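Workplace Automation Inspection – Residential Tidying Service
Site group: Jilside, Sorcombe
Inspection lead: Rania Hakim
Worker representative: Wojciech Sobczak
Period covered: July

1. Training and authorization
1.1 Attendants trained on hand-held grippers before home visits. MET
1.2 Refresher recorded for staff returning from leave. PARTLY MET
Comment: Two attendants returned without a refresher. Jeptoo Muli is to book both before their next Saturday shift.

2. Work area
2.1 Task carried out at a height that suits the attendant. PARTLY MET
2.2 Walking space clear on the working side. MET 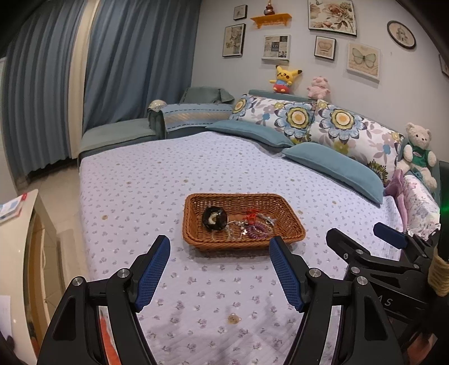

Comment: Bedroom tasks now make up a larger share of visits than when the service relied on hand sorting. Attendants report more time spent leaning forward. Visits with over 26 minutes of continuous gripper work are to include a seated break, and the break is to be paid.

3. Equipment condition
3.1 Finger pads secure and free of splits. MET
3.2 Pivot fasteners checked at start of shift. MET
3.3 Pinch point labels legible. NOT MET
Comment: Labels have worn off several units in the Mussa pool. Replacements are on order. Until they arrive, the shift lead is to remind staff verbally.

4. Handling of small items
4.1 Client's belongings kept in one container or directly beside it. MET
4.2 Fine chains and cords handled last. NOT MET
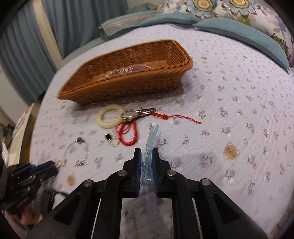
Comment: Pace remains the main concern raised by staff. The Flaltel schedule allows the same time for every sorting task, although small personal items take longer than folded clothing. A smooth clip held upright between the pads is a simple grip, but a thin bracelet or a cord loop lying on quilted fabric calls for slower work. Hinata Sakai has asked that such items be timed separately, and the inspection supports this request.

5. Changes to duties
5.1 Staff consulted before schedules were altered. PARTLY MET
5.2 Revised job descriptions issued. NOT MET
Comment: Of 124 attendants, 62 returned the survey. Many described wrist fatigue and less conversation with clients – the second point was not covered in the original risk assessment and should be added. Rehema Rotich will revise the job descriptions and circulate a draft to all staff.

Overall result: Conditional pass. Items 3.3, 4.2 and 5.2 to be reinspected.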